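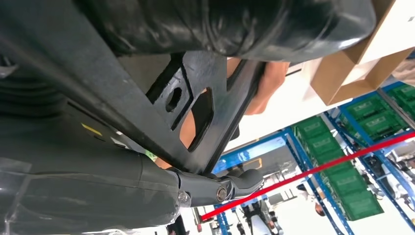

Reupholstering gym bench pads: worth it or buy new?
Home Fitness & Garage Gyms > Repairs

esisowah
Posted September 2018

I have a flat bench and a preacher pad that have both split along the seams. The frames are fine, it's only the covers and maybe the foam on the flat one. A local upholsterer quoted me £126 for the pair, which is more than I paid for the bench secondhand. Has anyone done it themselves? I can use a staple gun but I don't have a sewing machine.

k_jitpraphai
You don't need a machine for a flat pad. Take the board off, pull the old staples, lay the new vinyl face down, foam on top, board on top of that, then pull and staple. Start in the middle of each long side and work out to the corners. The preacher pad is harder if it curves.

Get proper contract vinyl with a fabric backing. The thin craft stuff will split again by Christmas.

flendora
Did two of mine in August. Materials came to £64 including foam and I still have vinyl left over. It took a whole Saturday's worth of swearing for the first and a couple of hours for the second.

Tip: a flathead screwdriver ground down a bit makes a decent staple lifter. Wear glasses, they fly.

Skumness
I'd go the other way and buy a new pad. Replacement pads with the holes already drilled are not dear if your bench is a common one. Measure the hole spacing on the frame first. By the time you've bought foam, vinyl, staples and glue, the saving is small and it won't look as neat.

k_jitpraphai
Only if they sell one for your bench. Mine was an odd size and the nearest replacement overhung the frame by a good inch each side. Not nice to press on.

Skumness
Fair enough, but she hasn't said what bench it is.

esisowah
It's unbranded as far as I can tell, no sticker anywhere. The bolts are M8. The board under the flat pad has gone soft at one end where sweat got in.

flendora
Replace the board then. 18mm ply, cut it using the old one as a template and drill for T-nuts before you cover it. I forgot and had to take the whole cover off again.

Rattana T
Does anyone know about foam grades? I bought a sheet sold as "firm" and I can feel the board through it when I lie down.

yoo_youngsook
"Firm" means nothing by itself, you want the density as well. I used reconstituted foam (the multicoloured stuff they put under gym mats) with a thin layer of softer foam glued on top. Three years old and still flat. It is heavier than ordinary foam, if that matters.

k_jitpraphai
Second that for the flat bench. For the preacher pad I'd use the softer foam only, it's much easier to get round the curve. Warm the vinyl with a hairdryer as you pull.

Skumness
Don't overdo the hairdryer. I melted a shiny patch into mine.

esisowah
Thanks all. I'm going to do the flat one myself with new ply and the recon foam, and take just the preacher pad to the upholsterer. Will ask him for a separate price.

Rattana T
Could you post what he charges? I've got a roller pad with a split end and can't decide whether to bother or tape it.

flendora
Tape goes sticky at the edges. Foam rollers with end caps are cheap, just check the bar diameter before ordering.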